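Home | Visits | Notes | About | Contact

A visit to the Skamstead laundry house

Posted 5/4/26

I have worked in care home laundries for a long time, first with my hands and later with the planning of the shifts, so when Skamstead opened its doors to visitors I signed up on the same evening. Skamstead is a house where laundry is done for people who live in supported apartments. It is not a big industrial hall with tunnels and conveyor belts. The rooms look like rooms in a home, with a kitchen counter and normal washing machines, and this was the reason I wanted to go. Big halls I have seen enough.

We were a group of 30 and they divided us in two. My half began with coffee and a talk by Caroline Shirima, who leads the daily work. She spoke without slides, which I liked. The house washes for 116 apartments. Every bag comes with a name, and the clothes of one person are never mixed with the clothes of another. This sounds simple, but it decides everything else. You can't fill a large machine to the top. You do many small loads, and between the loads a person has to bend down, take out, put in, bend down again. On a full day they have 190 loads in the house, across all the rooms.

She told us that before the robots came, the staff had a list on the wall where everybody wrote which part of the work they wanted to give away. Most people wrote the bending. Second was pushing the bags from the door. Folding was almost not on the list. I had expected folding to be first, because at my old workplace we complained about it every day. One of the women in the house explained to me later that folding is when you sit and talk, and she would be angry if a machine took it.

The robots arrived in November. There are 4 of them, and the program that decides which one does which load was made by a firm called Brutidau. The arms were put in by Senorent, who also come when something needs repair. The staff don't say "the robot", they say "the arm", and after one hour I was also saying it.

What the arm does is the work near the machine. It handles the clothes that go in and the clothes that come out. It doesn't sort. Sorting is still done by people at a table, and Caroline Shirima was very clear that it will stay like this. A sleeve with a stain, a wool sweater between the cotton shirts, a tissue in a pocket: the people find these with their fingers before they even look. She said they tried for two weeks to let the program do the sorting with pictures and then stopped, after a cardigan came back in the size for a doll. The owner of the cardigan was kind about it. The house paid for a new one.

I asked how slow it is. A worker who stood beside me laughed and answered before Caroline could. It is slower than she is, she said, but it doesn't go for lunch. With a soft jacket it can need several tries. Socks are the worst. If a sock falls between a machine and the wall, it is a person who has to get it, and this happens more often than before. They have bought a long stick with a hook for this and it hangs in every room.

We also talked about the hours, which was the part I was most interested in. Nobody was sent home when the arms came, but two people who retired were not replaced, and this should be said openly. The evening shift is now shorter and ends at eight. Some are happy with it. One man told me that he had liked the late shift for the extra money and that he now works on Saturdays in another place to have the same amount. I wrote this down because in the printed paper we received at the door there is only the happy side.

There is also new work. Each morning somebody has to clean the fingers of the gripper, look at the cables and write in a book that it was done. A colleague called it "brushing the teeth". For this they had a training of three days, which everybody took, also the people who said in the beginning they would never touch it. The pay for those who do the morning check went up a little. Not enough, they say, and I believe them.

After the break a man from Kofler, who deliver the detergent, talked to us for too long about dosing. I will not repeat it. The useful point was that with many small loads the house used too much of it for years, and no robot was needed to find that out.

Some practical notes if you want to go. The visit is free but you must write to them before. Wear flat shoes, the floors are tiled and you stand for nearly the whole time. There is no parking in front of the house, take the bus and walk up the hill. Ask to be in the smaller group if you can, because with fifteen people in one room you see mostly the back of somebody's head.

I have asked if I can come again in the autumn with two colleagues from my own team. They worry about their backs and also about their jobs, and I would like them to talk with the people at the sorting table themselves.

6 comments | 14 shares

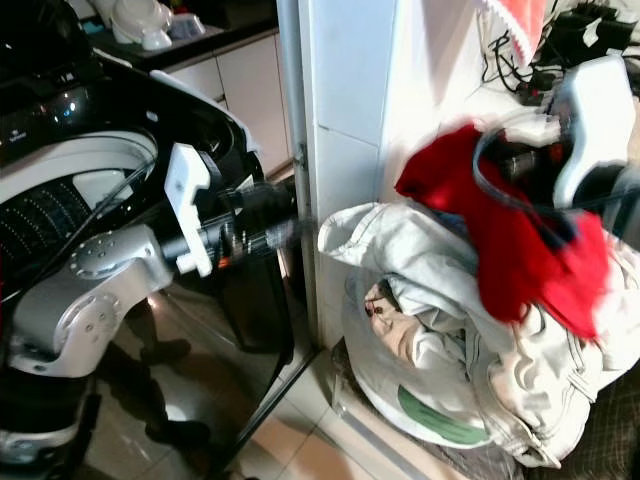
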